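Progress report to the Nordin program office
Gripper comparison for server teardown, Miltdale workshop
Reporting month: December

Status

The comparison of the two candidate grippers is in its second phase. Phase one covered memory modules and expansion cards and is closed. Phase two covers processor removal and placement. The Dirkel parallel gripper has completed 41 of 50 planned processor cycles. The Cliltitholm gripper has completed 11 and is waiting for replacement finger pads.

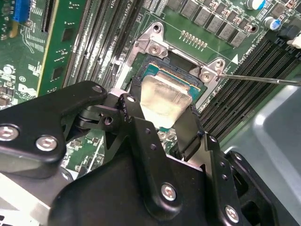
Processor handling remains the hardest part of the work. The chip has to be held by its edges, and the clearance between the memory banks on either side of the socket limits how wide the fingers can open. Residue on the heat spreader is a second concern: the chips come with thermal paste still smeared over the metal, so suction was ruled out early and both candidates pinch from the sides. Tilt in the grip is the main error we are tracking. With the fingers closing near the lower edge, the chip hangs at an angle over the socket, and the controller must correct for this before lowering. The present correction uses the wrist camera only.

Results to date

The Dirkel unit had no dropped chips. Two cycles were stopped by the force limit and repeated. Results for the Cliltitholm unit are too few to report – a table will follow with the next update.

Budget

Replacement pads and a spare finger set cost $3,000, charged to the parts line. No change to the total is requested.

Next period

Finish the remaining cycles on both units
Repeat the placement test with a lower grip force
Send the draft recommendation to Nordin for comment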